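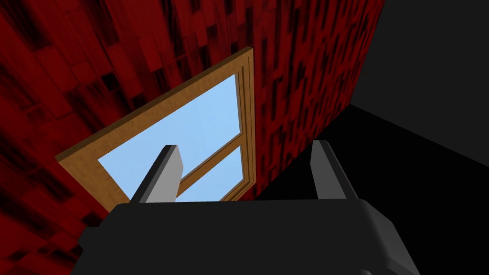 **Why does adding wrist views help my drawer policy?**

I'm repeating the Dekgate result in simulation and I'm thrilled, but puzzled. Trained on 1,441 demos, head view only, I get 29 successes. Add the wrist views and it's 78! Same seeds, same desk.
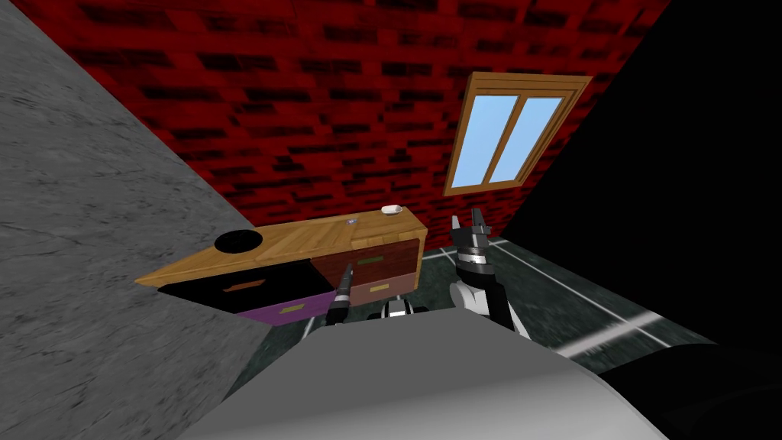

Half the time the wrists only see window and wall, so what is the policy learning from them?

*posted by Cumo*

---

**Vumthorpe**

Lovely result! Wall and window still tell it which way the wrist is pointing. Try blanking the wrist input until the last 2 seconds before contact, and compare. 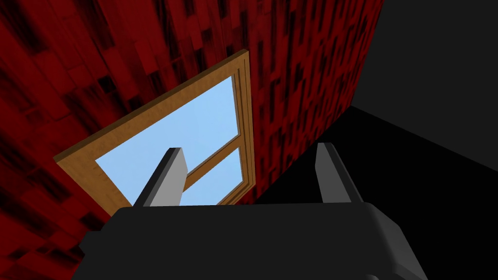
If the score drops, it was using the background. Randomise the wall textures too, I'd love to see that one.

---

**Đào**

Could just be more parameters. Did you match the network size?

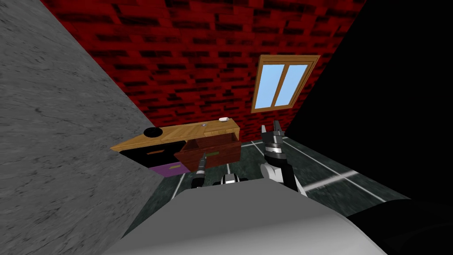
Also check what you count as open.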